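Open day walk-through checklist, two-arm sorting bench
Visit to the Mirnia hall, Etby
Filled in by Charmaine Hendricks, 6th January
Host on the day: Sebastián Sosa
Form 302, visitor areas and demonstrations

I've kept the form's order and typed my comments under each line the way I'd say them out loud, so forgive the rambling. OK means OK, FIX means before the next group comes through, and WATCH means I'd like to see it again in June.

1. Sign-in and badges
OK. Everybody in my group got a badge and a sheet with the emergency number on it. The sheet says extension 981 and the sticker by the door says 233, and only one of those can be right (I tried 233 and got a very nice person in shipping). So that part is a FIX.

2. Safety talk before entering the hall
OK. Sebastián does a good one! Short, loud enough, and he made us all point at the nearest exit, which got a laugh but also meant we all looked. I'd add a sentence about bags and scarves.

3. Floor marking
WATCH. There's a yellow painted line on the floor running up to the bench, and I like it, but I heard two different explanations of it during the visit. One of our hosts said visitors stay behind it and another said it was an old walkway marking. Pick one and put it in the talk. People will respect a line if they know what it's for.

4. Standing distance during the demonstration
FIX. My biggest comment of the day. The demo is the Chauke routine, where the two arms share a bench and pass light stuff between trays, and it's so much fun to watch that folks drift in. I drifted in! Put down some kind of stand or rope on the far side of the table so there's a place where your feet just stop.
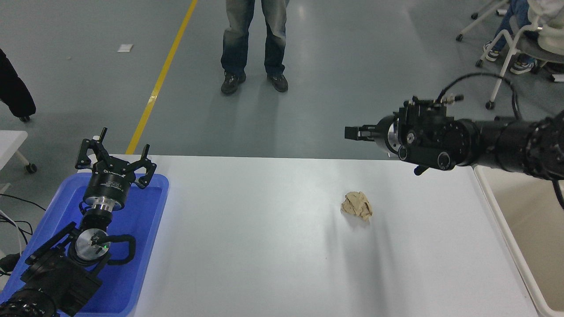 And please give the host a spot too. Sebastián was talking to us and keeping an eye on the bench at the same time, and that's a lot to ask of one guy. A second person whose only job is the stop button would make me very happy.

5. Emergency stop
OK. Tested before the group went in, and both arms quit together. The reset took a key, as it should. I asked who holds the key and got a straight answer right away.

6. Test items
OK. Soft and light only, crumpled paper for the most part. I asked if they ever use anything heavier with visitors in the hall and the answer was no. Write that into the demo card, though, so it's still no when somebody new is running it.

7. Trays and bins
OK with a comment. We've got a blue tray at one end of the white table and a pale one just past the other end. I'd want both checked for a snug fit before each run. Sebastián says they get swapped out for different shows, so add "trays seated" to the card and we're done.

8. Grippers and fingers
OK. No sharp edges that I could find with everything powered down and a glove on. The two arms don't carry the same gripper, and the kids' groups are going to ask why, so have an answer ready! (We got a long one about Cladavum and their tooling trials. Interesting, but trim it for the under-tens.)

9. Cables
FIX. The looped ones on the arms themselves are fine by me, they need the slack to move. I'm talking about the ones trailing by the left end of the table, near the blue tray. Get a cover over them or route them behind the cart or stand. I know, I write this on every form I fill in. I'll stop when I stop seeing it.

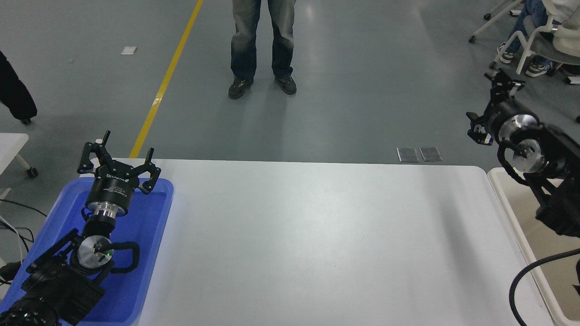
Reading time: 4 min

10. Housekeeping
FIX, an easy one. Scrap paper on the floor by the yellow line. It's tiny, sure, but it's a smooth epoxy floor and paper slides. One sweep between groups, and put a name next to it on the rota.

11. Floor plates
WATCH. There are two small metal plates set side by side just beyond the table. I'd like the screws and edges looked at before June, when the bigger groups come and there'll be strollers and probably a wheelchair or two.

12. Seating
WATCH. Chairs on casters are great at a desk and less great next to a demonstration. If people need to sit, and some will, use chairs that stay put. Maybe bring over a few from the lunchroom?

13. Group size
OK. The limit is 14 and it felt right. Any more and the back row can't see, and then they start moving up, and we're back at item 4.

14. Exit and badge return
OK. All badges back in the box.

Follow-up: items 1, 4, 9 and 10 to Sebastián, who has already said yes to the cable cover. I'll come by again before the June visits and redo 3, 11 and 12 on a fresh form.

C. Hendricks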